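4.2 Where people put things down

Respondents to the Preravport survey were confident about where their belongings lived. Keys lived on the hook. Bags lived in the closet. When Uchenna Briggs visited 40 of the households in October, with notice given and coffee accepted, the hooks were in excellent condition, having apparently seen little use.

We call the gap between the stated place and the found place "drift." Of the 340 objects logged, roughly half had drifted, most of them downward. Chairs caught the coats, and the floor caught whatever the chairs could not hold. The two-week diary method used in the Adeck study asks people to record each object as they set it down, and we suspect it mainly measures how tidy people become while keeping a diary.

Drift was not random. Bags in particular settled along the route from the front door to the kitchen and tended to stay there until somebody tripped. Owners described such spots as temporary. One bag had been temporary for 10 months.

Wheeled furniture complicates the coding. A cart has no fixed place to drift from, so the Lovon scheme leaves carts out altogether – a tidy solution, if a slightly cowardly one. We kept them and coded each by the nearest wall. Figure 3 has a cart and a bag on the same stretch of floor.
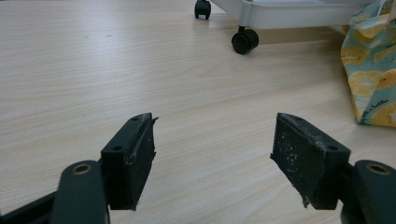
Page last modified: October, 4:10 p.m.
Figure 3. White wheeled cart and patterned fabric bag, light wood-grain floor.

Both were coded as floor objects. Tang, the second coding scheme we tried, would have put the bag under "textiles," together with curtains, and we did not try it for long.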